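Home | Forums | House and Garden | New Posts | Search

Urnuvine Community > Living Room > Tables and Surfaces

Glass table and a succulent: dish, mat or nothing?

YaaAgyeman
Hello everybody. I have read this forum since April but this is my first topic, so please correct me if it belongs in the plant section.

We have in our shared room a round table with a glass top. It is the Prarkholm, the larger one, bought from a neighbor in Imham who was moving. I like it very much because the room is small and the glass makes it feel more open. The problem is the plant. My succulent must stand on this table, as the window sill is too narrow and the floor is too dark for it. Under the plant I have a dish made of clay without glaze. After some weeks I found a pale ring on the glass where the dish was standing. I washed it with dish soap and warm water and most of it went away, but when I bend down and look from the side I can still see it.

My questions are these. Is the ring coming from the water or from the dish? And what do you put between a plant and a glass table, if you put something?

Yaa Agyeman, Imham

mossy_step
Welcome Yaa. The ring is lime from your tap water. Unglazed clay lets the water pass through slowly, the water dries under the dish and the lime stays on the glass. I had exactly this on a glass shelf. Use white vinegar mixed with the same amount of water, put a wet cloth on the ring, leave it for ten minutes and wipe. Then rinse with clear water. Do not use the rough side of the sponge.

Bertil_K
I agree about the lime but I do not agree about keeping the clay dish. In my opinion a clay dish on glass is a mistake. The bottom is never perfectly smooth, and every time somebody moves it a little, it works like sandpaper. Lime you can remove, scratches you can not. Please take a glazed dish or a plastic one.

mossy_step
Bertil, I have moved clay dishes on glass for years and I have one scratch, and this one is from a key.

Bertil_K
Then you are lucky or you have not looked with a lamp.

YaaAgyeman
Thank you both. I did the vinegar and the ring is gone, also from the side. So mossy_step was right about the lime. But now I am afraid of the scratches that Bertil describes, and I looked with a lamp, and there are some very fine lines near the middle. I do not know if they were there already when we got the table.

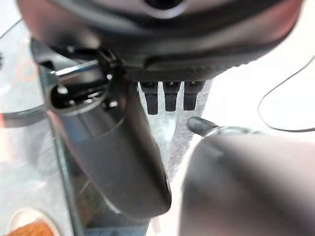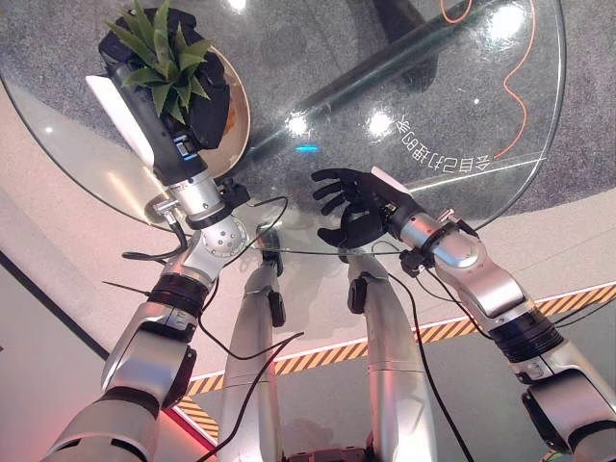
Second picture: the glass table top from above, with the succulent, its black container and the tan dish.

mossy_step
What a nice plant, the leaves look firm and a good green. I would leave it in this container as long as it is growing well. Which sort is it? I thought of a haworthia or a small aloe but I can not decide.

YaaAgyeman
I do not know it either! The woman at Amoah, the garden shop, only told me that it wants light and not much water. I give it water when the soil is dry down to the length of my finger.

linden_and_salt
I come in with a different opinion. Your dish is wider than the container, so it will catch the water, and this is good. The question is only what is below the dish. I glued small felt pads under mine, the same pads which you buy for the legs of chairs. Three pads, so that it does not rock. Air can pass below the dish and the glass stays dry. No ring after that, and no scratches.

Bertil_K
Felt becomes wet, and wet felt holds sand. Then you have sand pressed on the glass the whole day. Clear silicone pads are better, the little round ones for cupboard doors. You can wash them, and through the glass they look clean from below too.

linden_and_salt
If the felt becomes wet you are giving too much water to a succulent, so this is a different problem.

Bertil_K
A clay dish sweats even with little water. Yaa has already shown it with her ring. But all right, if the dish is glazed I accept the felt.

Windowgreen
Can I ask a question about the table and not about the plant? Does the carpet below not disturb you? I also had a gray speckled carpet and a glass table, and I saw every crumb twice, one time on the glass and one time on the floor through it. In the end I sold the table.

YaaAgyeman
Windowgreen, for me it is the opposite. The speckled carpet hides very much. The glass on the other hand hides nothing. If somebody puts a hand on it I see it until the evening. I wipe it every day with a dry cloth, and one time in the week with the vinegar water.

mossy_step
Every day is a lot. With a good cloth you can do it less. And please do not let the vinegar water run over the side and stay there, especially if there is a rubber ring or some metal below the glass. Spray on the cloth, not on the table.

Windowgreen
This advice about the cloth I can confirm. Mine had a metal ring below and it became ugly where the cleaner collected.

Bertil_K
One more point and then I am quiet. When you move the plant, lift it. First the container, then the dish, each one separately, and put both down straight. Most scratches on a table like this come from people who push the dish aside with one hand because they want to place a cup.

linden_and_salt
Also the container matters. If yours has holes, look at what falls out of them. The mix for succulents often has little sharp stones in it, and one stone between dish and glass is enough. I shake mine over the sink before I put it back.

YaaAgyeman
I did not think of the stones, but this can very well be the reason for the fine lines. There was some grit under the dish when I cleaned it for the vinegar.

So here is my plan, and please say if it is wrong. I keep the dish because I like the color with the glass, but I put clear silicone pads below it. I will seal the inside of the dish with the varnish for clay pots that they have at Amoah. I lift and do not push. And I turn the plant a little when I water it, so that it does not grow to one side.

mossy_step
A good plan. Let the varnish dry for 2 days before you put the plant back, also when the label says less. The smell goes into the room otherwise.

Bertil_K
I would still buy a glazed one. But silicone pads are correct.

linden_and_salt
And I would still use felt. Please write again when some weeks have passed, then we will know if there is a new ring.

YaaAgyeman
I will do that. Thank you for the patience with all my questions.

Windowgreen
If somebody knows how to remove old marks from a metal ring, I have opened a separate topic for it. I kept the ring when I sold the table, please do not ask why.

Views: 1,297

Related topics
Vinegar or lemon on glass shelves
Varnish for clay dishes, inside or outside?
Prarkholm table: where to find spare feet
Old marks on a metal table ring
Succulent leaning to the window

Last updated: 2020-10-08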